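Arero budgets for handling kit one year at a time

Naveed Rind keeps the equipment plan for Arero on a single spreadsheet with 339 lines. The arms themselves take up 4 of them.

"People ask what the arm costs. I ask what the fingers cost, because we change them more often," he said. The plan runs to 30th April, when any money not committed goes back to the central budget.

Rind joined from Plumier, where he bought packing machinery. At Arero he plans for small-item handling, and the purchase order for the coming year covers hand-held gripper tools, spare mounts, printed fingers and the tables they are used on. Quotes were taken from Vunora and Do in October. Vunora was cheaper on the tool, Do on the parts that wear.

"We split the order. It means two sets of paperwork and two warranty terms, but the spares line came down."

Fingers are now costed as consumables. Rind allows up to 11 pairs per tool per year and holds three pairs on the shelf. Printing them on site was priced against buying them in, and the difference was mostly labour. He has left the printer in the plan for one more year.

Test objects have their own line, which finance questioned. Rind wanted light, awkward, mixed household things, bought locally and replaced when they go out of shape.
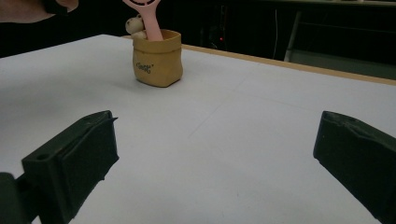

"A steel block tells you the grip force and very little else," he said. The line was approved at the second attempt, at a lower figure, with tables and lighting moved to the building budget.

Cabling was the item he got wrong last year. He had costed the runs by floor plan and left out the drops to each table. The new sheet lists them separately, with a code for each bench.

The order for the second batch of mounts is still waiting for a signature.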